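Cord hank

A cord hank is a length of cord, rope or cable that has been gathered into a compact bundle for storage, sale or transport. The word "hank" is also used for a fixed measure of yarn in the textile trade, where it has a separate meaning. In everyday use a hank differs from a coil, which is laid in open circles, and from a spool, which has a solid core.

Hanks are used in sailing, climbing, camping, theater rigging, window-blind manufacture and household storage. Short lengths are hanked more often than long ones, as a long cord makes a bundle too thick to tie neatly.

Terminology

The usual terms vary by trade. Sailors tend to speak of a "coil" for any stowed line, including those that would be called hanks elsewhere. Climbers use "butterfly" for a doubled hank carried on the back. Stagehands often say "bundle" for power cable and "hank" for tie line, the thin black cord used to fasten curtains to a pipe. In retail, a hank is a cord sold without a card or reel, normally held by a paper band.

Cord construction

How well a cord holds its shape in a hank depends on how it was made. Twisted cord is formed from strands laid around one another, and it tends to turn back on itself when folded. Braided cord is made from strands that cross over and under, and it has little twist of its own. Most cord sold for home and camp use is braided, with or without a separate core.

Colored strands are often worked into the cover as tracers. A tracer may show the diameter, the maker or the year of production, or it may be there only for looks. In a mixed braid, two colors of strand give a pattern of slanted flecks along the cord, and this pattern can help a user see whether the line has been twisted while being gathered.

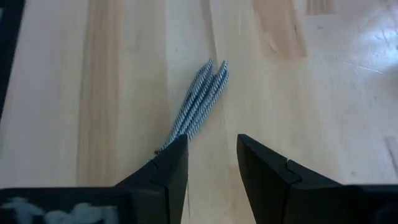

Methods of hanking

Figure-eight hank. The cord is wound between the thumb and little finger, crossing in the palm on each pass. The crossings cancel the twist put in by winding, so the cord pays out without kinks. The last few turns are wrapped around the middle and the end is passed through one loop.

Flat fold. The cord is laid back and forth in lengths of equal size, then bound at the center or near one end. This method is common in factories, where the folds can be made over a pair of pegs.

Chain sinnet. The cord is worked into a row of slip loops, each drawn through the one before. It is used for extension cords and long ropes. The finished chain is about a third of the original length and comes apart with a pull on the free end.

Doubled hank. The cord is folded in half first and then gathered, which halves the time needed. Both ends finish in the same place.

Commercial production

Before 1900, hanks for the hardware trade were wound by hand, usually as piecework. The Irnden cord works kept a hand-hanking room long after its braiding floor was mechanized. Its foreman, Iddrisu Agyeman, recorded an output of 3268 hanks in a single March, against 3008 the month before. The Irnden pattern, a flat fold with nine passes and a double wrap, was later copied by Stonico for its line of sash cord.

Peg winders replaced most hand work. The Faltasov winder, a foot-operated model, could take cord up to 80 feet long and was sold to small shops.

Storage

Hanked cord is kept on hooks, in drawers or in open bins. Hooks allow air to reach the cord and are preferred for natural fiber. Bins suit short synthetic lines and electrical leads, which are usually sorted by length or by connector. 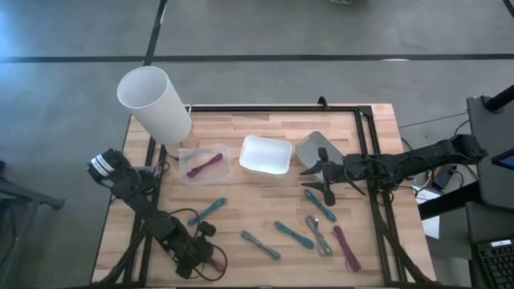 Care

Natural fiber cord should be fully dry before it is gathered, as damp in the center of a hank leads to mildew. Nylon and polyester resist rot but weaken in strong sunlight. Cord left hanked for long periods takes a set at the folds. Hanging it at full length overnight with a small weight removes most of this.

See also

Lawal hitch
Sash cord
Skein
Whipping (rope)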